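An Evening With a Robot and Two Panels

Tuesday, 23 September 2025

I own a robot vacuum that has been defeated by the same bath mat for three years, so I went to the Lolledow open day with modest hopes. Lolledow makes software that teaches robots to do housework. They do most of the teaching in simulation, where nothing has to be paid for if it gets dropped.

There were 60 of us in a room with 21 chairs. I stood. A big screen gave us the robot's own view, and the robot lives in a made-up house with an orange floor and a concrete ceiling. I have seen worse rentals in Sitby.

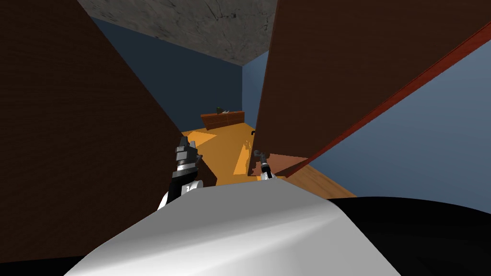 Both grippers up, one brown panel on each side.

The first thing I learned is that a robot doesn't care which way is up. The whole room leaned like a ship going down, and the presenter talked straight through it while half the audience tilted their heads. I tilted mine. My neck is still not right.

The second thing I learned is how much of its own view a robot takes up. A good part of the screen was white shoulder, or chest, or whatever they call it at Lolledow. The useful part of the house was a slot between the panels, with a low something-or-other against a blue wall at the far end. I thought of every time I have carried a laundry basket downstairs and felt for the next step with my foot.

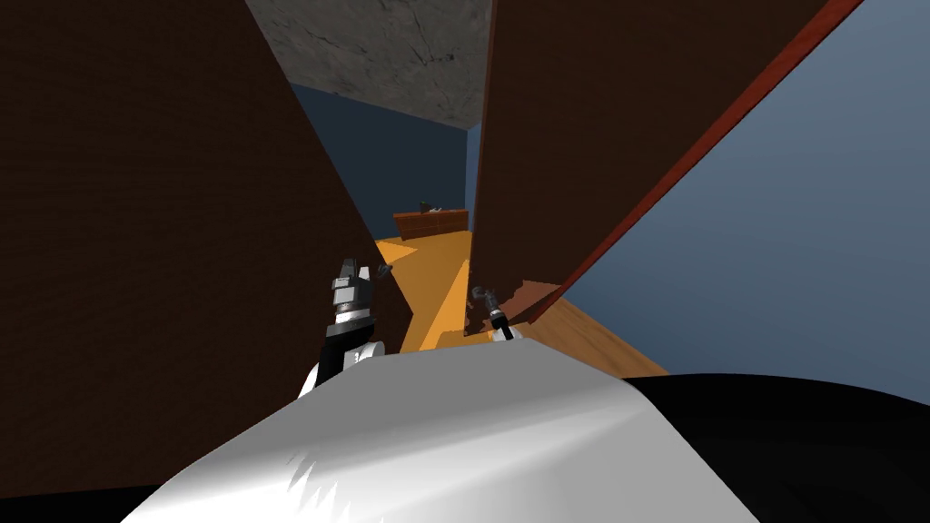 The gripper camera

Then they switched us to a view from the gripper, which was better, or at least closer. Two pale fingers, a lot of wood grain and a dark gray thing standing up between them. I'd have said vase. The man beside me wrote "bottle" on his program and underlined it.
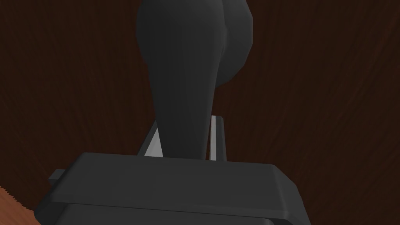

Chantharasri, from the back row, wanted to know whether any of this holds up in a real kitchen, where things are sticky. The presenter said that was the right question and that they test on hardware every November, in a rented flat in Trirau. Sticky has its own line in the test plan. I would have liked to hear more about that line.

We also got a number: 742 practice runs on the current set of chores, 136 of them thrown out and done over. I found this very cheering. My own rate with fitted sheets is worse.

After the coffee – weak, but free – they put the body view back up and took questions over it until the building closed. 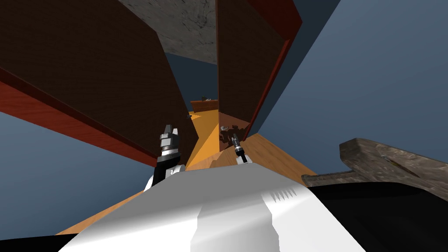

The view during questions, with the counter way off in the back.

I picked up a leaflet and a pen that doesn't write. The next open day is in the spring, and I've put my name down for a chair.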